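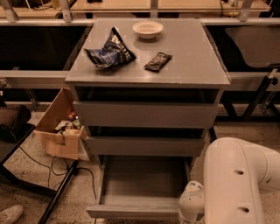 How many drawers should the snack cabinet keep for food, and how many for other things?
The top two are for food, and the bottom one is for bowls, napkins and other dry things. I write the long version below, so that we don't need to discuss it again in June.

April, 4:10 p.m.
Entry by Siiri Leinonen, Stukmont workshop

Snack cabinet, second try at a system.

Last month we put everything in all three drawers without any order, and the result was that the people who come in the morning ate from the top and the people who come in the evening did not know that there was anything lower. When I cleaned in March I found crackers from Dosow that were already old in the autumn. I threw away 19 packets. This is a shame for the food and also for the money.

So I start again, with less. The new rule for buying is one box for two weeks. It stays on the floor on the left side until I have sorted it, and then the box goes to recycling the same day, please. The previous one stayed by the cabinet for the whole winter and became a place for cable ties.

How I want to sort:

Top drawer — small and flat things. Bars, wrapped wafers, tea. It is the shallow one in my measuring, so cups don't go in even if it looks possible.

Middle drawer — bags. Chips and similar. I tried to lay them on the side and also to stand them up, and standing is better, you see the name of each one. If they are pressed too much the drawer catches on the bag and then somebody pulls hard. Leave a hand of space.

Bottom drawer — bowls, napkins, the spare clips. No food here. It is closest to the floor and gets the dust when we sweep.

There are no handles on these drawers, so you take the front panel from the edge. With greasy fingers this leaves marks on the gray. I wiped the fronts with the Quaye cleaner, one part to 20 is what Mikko's old note says but I can't read if it is 20 or 70, so I used very little. It came off well. The top needs the same treatment, it collects salt.

About the top: I would like that it holds only what is open and being eaten now. One bowl, one bag. The bowl is for sharing, so nobody puts the hand in the bag after soldering. Please pour, and then close the bag with a clip. A bag folded on itself opens again in a few minutes, I have tried with two kinds.

Weight. I was worried about the bottom drawer when it is open and somebody leans on it. The paper that came with the cabinet from Zotumby is lost. I put in 2,000 grams of rice in bags, drawer fully out, and there was no bend that I could notice. With a person's knee it is of course another thing, so don't use it for a step. I had the idea to keep the drinking bottles down there but six full bottles make it slow to push, and I took them out again.
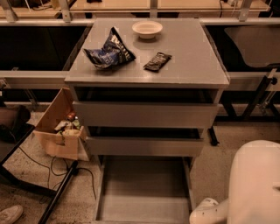 Drawer check, cabinet from the front. Bowl, one blue chip bag and one dark packet on the top; bottom drawer out.

Notes from the check. The middle drawer does not stay fully closed by itself, it comes back by a finger's width. I thought first that something had fallen behind it, so I took it out and looked with the flashlight. Nothing there. The floor is perhaps a little uneven on that side. I will try a piece of folded card under the front corners before I touch the rails. If the card works I will cut a proper shim from the rubber sheet.

The box still has the mixed purchase in it. To do tomorrow, in this order: take everything out on the table, write the date on each packet with the black marker, put the oldest in front. I did this once for the glue and it saved us a lot, so it should be the same with wafers.

Budget is 600 for the quarter and includes coffee. I have used over half of it already, mostly because of the coffee. If you want something special, write it on the list on the door, and write also how much it costs. "Something salty" is not enough for me to buy with.

Open question: do we need dividers in the top drawer? I have made one from cardboard, it is ugly but it stands. I will leave it in until the end of the month and look what has moved. If the tea is mixed with the bars again I will make a better one from the thin acrylic, there is an offcut on the second shelf which I have marked with my initials — please don't use it for test cuts.

Push the drawers in when you leave. I hit my shin two times this week.

S.L.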